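The "Lost" Ultetti Demo: Hold Your Wallets

So the Ultetti demo is coming out again, this time on vinyl, and once more we are asked to believe it is the missing link between thrash and doom. Meinecke, the label behind it, is pressing 1,000 copies and calling it "the tape that started everything." Everything is a lot for 3 songs and a rehearsal jam.

I have owned a dub of this tape for years. It has one great riff, in the second song, and the band plays it until you're sick of it. The drummer rushes. The singer sounds like he learned the words on the bus to Merberg. I like it fine. I don't see how it invented anything, and I'd like to meet the doom band that heard it before 1990, seeing that the original run was 153 cassettes and most of them were sold at shows in Horkamstead.

Then there is the remaster. Uwe Rothe did the transfer and says in the liner notes that he worked from "the best available source." That can mean the master reel or it can mean somebody's car copy. I wrote to the label to ask which. They sent me a preorder link.

Li-hua Hsieh, who reviewed the CD version for us, thinks I'm being a grump. Her point is that young fans can't pay collector prices for a tape and should get to hear the thing. Fair enough. But the CD did that job already, and it had the same four tracks with a better cover. The new one adds a poster, a patch and a price tag I had to read twice.

What bugs me most is the sticker on the shrink wrap: "10 bands that owe Ultetti a debt." I know members of two of them. One had never heard the demo. The other had, and asked me if the drummer ever calmed down.

Preorders open in November. If you want it, buy it, and turn up the second song. I'll keep my dub.

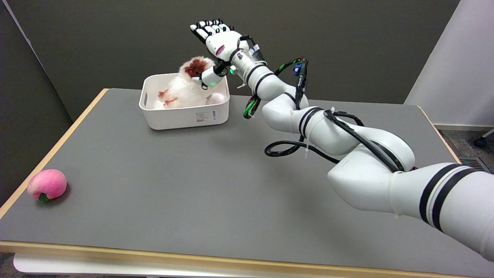

Letters and Corrections

Send them by the usual address before the next issue. Please keep them short, and please sign them.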